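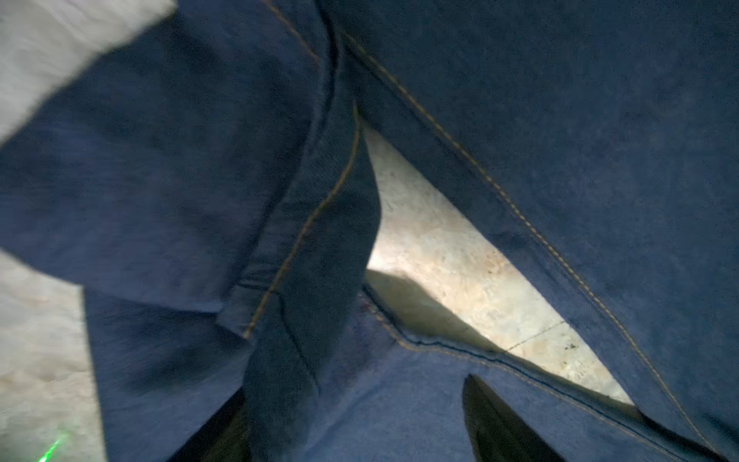
Photo: Plaletti / Bomosance workshop forum

Plaletti
My arm can now reach the jeans, but it does not know where to pinch. I want it to take a seam. The orange thread is very clear against the dark blue, so I search for this color first. I trained with 226 pictures. Is it enough?

Paracha
No. I used 400 for towels only, and towels are easier.

Welesow
I don't agree with Paracha. With thread of that color you need no training, a simple color filter will do it. Which speed do you use?

Plaletti
18 mm per second for the last part. The filter I tried in November, but it also took a reddish brown smudge near the hem for thread.

Welesow
Then keep only long thin shapes. A smudge is short.

Paracha
And when the seam is folded under? Your filter sees nothing.

Plaletti
I will try 25 grasps with each method and write the result in this thread.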